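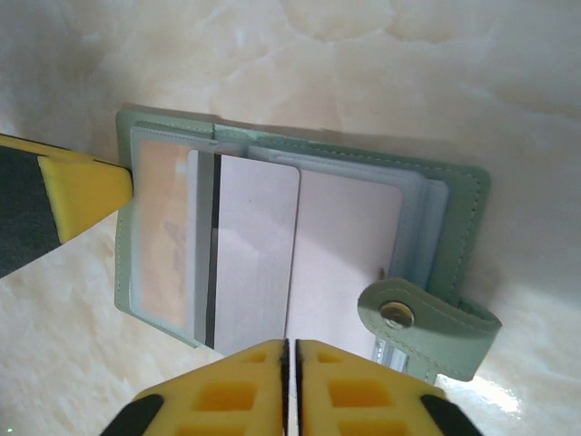
How should cards be arranged in a small snap-closure card holder?

Place the cards used most often in the center sleeves, one card to a sleeve, and keep the outer sleeves for cards that are seldom needed.

Arranging the Card Holder
Nustow Home Guides, Personal Items Series
Last reviewed June 24, 2018

1. Open the holder fully on a flat surface and remove all cards.

2. Set aside expired cards and duplicate membership cards. Cards bearing an account number should be cut through the number before disposal.

3. Wipe each plastic sleeve with a dry, soft cloth. Sleeves that cling together may be separated with a slip of paper.

4. Insert each card with its short edge first, pressing gently until it is fully seated. A card left standing above its sleeve may bend when the cover is closed.

5. Fold the cover and fasten the strap. The snap should close without force. If it does not, remove one card and try again.

Readers who carry more cards than the holder will accept should consult Guide 169, Storing Cards at Home. Replacement sleeves are covered in Guide 483.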